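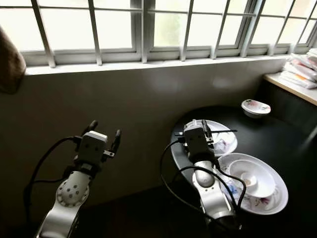 AT THE TABLE

Janaka Barua has strong feelings about plates. I know this because I'd barely got my coat off before she was telling me about one.

"It's the little oval one with the flowers," she says. "Pink and red, very faint. Everybody reaches past it for the plain white ones, and I could cry!"

We're meant to be talking about Sotwood, the crockery-lending shelf she set up with Saadet Şimşekoğlu four years ago, and we do get there eventually (there's tea first, and a long detour into dishwasher racks). The idea is simple enough. You're having a big dinner, you don't own enough plates, you borrow some and bring them back. They now have 669 pieces, and the goal is 1,000 by next November.

"People think we want matching sets," Janaka says. "We'd rather have the odd ones. A white plate goes with anything, so you put your food on that, and then the odd dish gets the pickles or the lemon."

What about the table itself? She's a convert to black. A glossy black top with a curved edge makes white china look twice the price, she reckons, although it shows every crumb and every fingerprint, and you'll be at it with a cloth all night.

Saadet, who has been listening from the next room, calls out that she'd have a tablecloth and be done with it. They've been having this argument for a while, I gather.

I ask about the part everyone hates, the clearing up. Janaka leans in – this is her favourite bit.

"Leave the plates alone until the last person's finished. My mother would be scraping while you were still chewing! Then one plate becomes the rubbish plate. Serviettes, bones, whatever's left, it all goes on there, and the rest can be stacked."

And chopsticks? She laughs. Sotwood lends those too, and they come back in odd numbers more often than not. "You find one on its own and you think, well, where's your mate? I keep the singles in a jar. Saadet wants to throw them out."

"I do," says Saadet, through the wall.

The shelf is open to anyone in the neighbourhood, and there's no charge as long as things come back washed. Chips are forgiven. I went home with six bowls and the flowery dish, which Janaka had wrapped before I'd said yes.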